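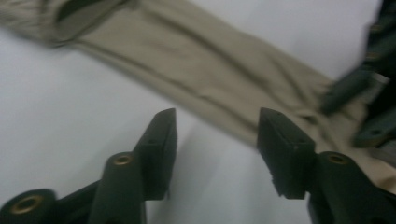

Chapter 7
Folding and Caring for Woven Cloth

Category: Home Skills > Textiles
23 shares | 2 comments

In the previous chapter we studied how cloth is washed and dried. Now we come to the work which many students consider too simple for a textbook – folding. I ask the reader to be patient with it. A garment spends much more of its life on the shelf than on the body, and the way it lies there decides how it will look when it is worn.

Beige and khaki fabrics are good material for the first lessons. On such a color the shadow of each crease is easy to notice, and the student can learn to read the cloth before touching it. Long, shallow wrinkles that run along the length of a piece are usually not serious. They can often be smoothed with the flat hand. A short, sharp crease which crosses the length is more difficult, and it may need steam.

Please work on a smooth, pale surface. In the training laundry at Stomgate, where I taught for 7 years, we had dark tables in the beginning, and the students lost sight of the edges of navy and brown garments. After the tables were changed, the same students folded more evenly.

7.1 Layers and overlaps

When one ply of cloth rests on another, the upper edge makes a small step. Under this step the lower ply can bunch together, and the fault stays hidden until the garment is opened again. Before you press any fold, lift the upper layer a little, look beneath it, and let it down slowly. Pockets and flaps should be treated in the same manner.

7.2 The lengthwise fold

Lay the piece straight in front of you if the table permits. If it must lie diagonally, turn your own body to follow it. Begin from the narrow end and move toward the wide end – the Henríquez method, which we will compare in section 7.4, goes in the opposite direction.

Exercises for this section are on page 98.

Related
Chapter 6: Washing and Drying
Storing Linen in Damp Rooms: Notes from Gretadthorpe
The Folleveck Shelf System
Chapter 8: Simple Mending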